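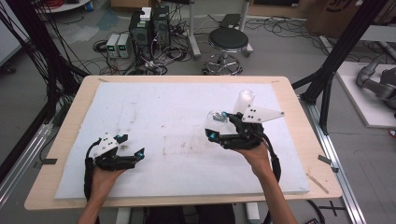 Two clear plastic cups and the foam board

Subject: Re: [prorkcombe-growers] sweet peas now or wait till spring??
From: Simin Ghorbani
To: prorkcombe-growers list

In a rush, dinner's on, replying in bits between your bits. Sorry if it's a mess.

> Hello all. New plot, bottom end by the stream. I'd like a
> proper row of sweet peas next year and everyone seems to say
> something different. My neighbour sows in November, my mum
> always did hers in March on the kitchen windowsill. Is it worth
> doing them now or do they just sulk all winter?

Now. Definitely now if you've got anywhere at all to keep them. Cold frame, porch, unheated greenhouse, the sort of lean-to that's mostly bikes. They don't sulk, they just look as if they do. What they're up to is roots. You'll get a plant that's two inches tall in January and you'll think it's a failure, then you tip it out and the roots are right down at the bottom and going round.

Your mum isn't wrong. March ones flower too, just later, and mine always get clobbered if we have a dry May. Autumn ones shrug it off. Bottom end by the stream you may not have that problem, you may have the other problem (see further down re wet).

What I do is both. Most in November, a few more in March for the gaps, because there will be gaps. Mice. More on mice in a sec.

> What do you sow them in? I've got ordinary seed trays and
> some small square pots but I've read they need something deep.

Deep, yes. Seed trays no, you'll have them in a tangle by Christmas and tear half the roots off getting them apart. Square pots at a pinch if you pot on early.

Loo roll tubes are what everybody tells you and I've gone off them. They go furry with mould and collapse when you pick them up, and if the top edge sticks up out of the ground it dries the whole thing out like a wick. Some people swear by them, fine.

Clear plastic cups are what I've ended up on. The tall sort. Holes in the bottom with a hot skewer, window open, it stinks. You can see the roots through the side and know when to get moving. Someone will say light's bad for roots, and yes they go a bit green round the edge with algae, never done mine any harm that I can see. Stand them close together in a box if it bothers you. They last a few winters before they crack. Rinse, stack, back in the shed.

Two seeds to a cup. I leave both in if they come up, I know you're meant to thin, can't do it.

> Do I need to soak the seed or nick it or anything?

I don't. Used to soak overnight and had more rot than when I didnt bother. If there's a really hard black one that's rolled about in the drawer for years, nick it with nail clippers on the side away from the little scar. Otherwise straight in, up to your first knuckle, water once, then leave it ALONE.

That's the bit people get wrong, new or not. They water. Autumn sown sweet peas in a cold frame hardly want any. Pick the cup up, if it's got any weight to it put it down again.

Compost, whatever you've got that isn't lumpy. I had a bag of the Estent multipurpose this time and had to pull a good deal of twig out of it, but once sieved it was OK. Some grit in if you have it. I wouldn't go buying anything special.

> Which ones are good for scent? The garden centre only had
> mixed and the packet doesn't say anything.

Oh don't get the mixed. Or do, they're cheap, but you get a lot of big frilly ones that smell of nothing at all.

Naseri is my favourite, saved seed off somebody at the top end years ago and kept it going since. Dark maroon, small flowers, short stems so no good for showing off in a vase, but the scent fills the whole shed. I have spare. Sida is the pale one, creamy with a sort of pink flush as it ages, longer stems, nearly as good on scent. I've got less of that, mice had a good go at the pods before I'd picked them. I can do you 30 Naseri and a pinch of Sida, I'll put them in an envelope inside the water butt lid by the gate, no, not inside, they'll get damp. In the honesty box. Name on the front.

If anyone else wants some shout soon, I'd like them gone before it gets properly cold and I stop going up there.

> And the mice? I've seen droppings in the shed already.

Right. Mice. They can smell a pea through a wall. I lost an entire sowing one year in a single night, every cup with a neat little hole in the top and the empty skin left next to it, very tidy.

Things I've tried that did nothing: chilli powder, holly leaves, human hair from the barber (horrible, don't), a radio.

Things that worked: a lid. That's it. Old oven shelf with fine mesh wired on, brick at each corner, 4 bricks, and check the gaps down the sides too as they only need the width of a pencil. Once the shoots are up and green they lose interest and it can come off on mild days. Slugs don't lose interest so have a look underneath when you've got the lid off.

Or start them indoors till they show, then straight out. They come up quick in a warm room, but then you have to remember. A few days too long on a windowsill and they're long pale strings and you may as well start again. Guess how I know.

> Last thing, pinching out. When?

When there's 4 leaves, or pairs of leaves really, nip the top off just above. Feels mean. You'll get side shoots from low down and those are the ones that do the flowering. If you forget it's not a disaster, they mostly branch on their own by spring, just lankier.

Ok the wet. Bottom plots flood a bit, not every year, but that strip along the hedge sits in water a good while after rain. Don't plant out there before it's drained. I'd dig the trench now, chuck in whatever you've got (spent compost, old leaves, shredded post, not the shiny stuff) and mound it up a bit so that the row ends up higher than the path. It'll sink. By planting out time it'll be level and you'll be glad you did it.

Poles: hazel if you can get it, there's usually a heap by the top gate after the hedge is laid and it's help yourself. Bamboo's alright but it's slippery and they can't get hold of it at the start, so you need to tie them in or wrap a bit of netting round the bottom. Go taller than you think. Mine went over the top last summer and came down the other side and I was picking from a stepladder, which on that slope I wouldn't reccommend.

Cold frame, since you'll be asking next. Don't buy one. Old window on some bricks. I line the back and sides with foam board, the white rigid stuff, cut it with a bread knife, it makes crumbs that get everywhere so do it over a sheet and not on the plot. Keeps the worst of the frost off. Prop the window open a crack any day it's not freezing, they'd sooner be cold than stuffy.

What else. Labels!! Pencil, not pen. Marker fades by February and then you've got a whole lot of mystery peas, and Naseri and Sida look exactly the same till they flower.

Think that's all of it. I'm up there most mornings after nine if the weather's decent, the plot with the blue barrel, come and shout over the fence. And if you've got jam jars going spare bring those, I'm out.

Potatoes boiling over, got to go

Simin

PS to the person who borrowed the long-handled shears from the shared shed, could they come back please, I want to do my side of the hedge before the ground goes soft.

PPS sorry, forgot. Envelope will be there tomorrow, not tonight. Haven't podded the last of the Sida yet.

_______________________________________________
prorkcombe-growers mailing list
To leave the list, reply with LEAVE in the subject line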